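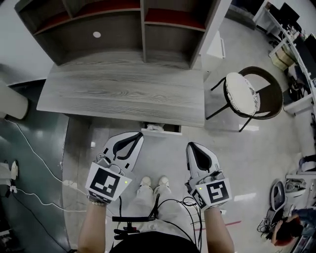 Desk with a hutch, drawer open a little, chair off to the right.

I want to make the case for the shallow drawer. Not the deep one, not the file drawer, the shallow one right under the desktop that everybody stuffs and then complains about.

People keep telling me to get rid of mine. Relu Chiriac, who has shared an office with me in Brurncombe since last December, says a desk should be a board and four legs. Anything with a drawer in it turns into a junk desk. He has a board and four legs. He also has a pile on the floor next to it, two bags hanging off his chair, and a phone charger he can't find most mornings.

So. Drawers.

The argument against goes like this: out of sight, out of mind, you put a thing in there and it dies. Fine. True of some things. I pulled mine all the way out last month and found a receipt from Camargo for 79 dollars, for a lamp I no longer own, plus a napkin with a phone number on it. Whose? No idea. But that stuff was going to be junk wherever it sat. On the desktop it would have been junk I had to look at every day for a year.

A desktop is for the thing you are doing now. That's my whole view really. Flat, clear, nothing on it but the work. And the only way a normal person gets there is with somewhere very close and very easy to shove the rest. Crumpled paper, a cloth, whatever. Pull, shove, push. Maybe you leave it open a bit. Who cares.

The hutch is a different matter and I'm less sure about hutches. I grew up with one. They look great when they're empty — little rooms, a divider down the middle, maybe a different color on the back panel so it feels like someone thought about it. Then you fill them and you've built a wall of stuff at eye level. Chaimae Fawzy keeps hers almost bare, one plant and a cup, and I envy it every time I go over there. Mine has manuals in it. For things I've thrown out.

But I'd still take a hutch over open shelving. Open workbench shelves are honest, I'll give them that, you can see the tools and the cables and the box you never unpacked. You can see them from the door. You can see them from the desk while you're trying to write a email. I lasted one winter with that setup, and I moved my chair three times so I'd face the other way.

The chair! Nobody asked but get a chair you don't mind seeing. A round seat, thin legs, something that doesn't look like it came out of a car. Hajar Cherkaoui disagrees with me on this, she has back trouble and a big black thing with levers from Clakska that cost 379, and she's probaly right for eight hours a day. I don't sit eight hours a day. I sit for two, get up, wander off.

Anyway. What I'd ask of the board-and-four-legs crowd is to try it for a month. One shallow drawer. No organizer trays, no labels, no little bamboo dividers, those only make you feel guilty. Empty it when it stops closing. Takes ten minutes and you'll find your good pen.

Relu says he'll try it if I pay for the desk. I'm not paying for the desk.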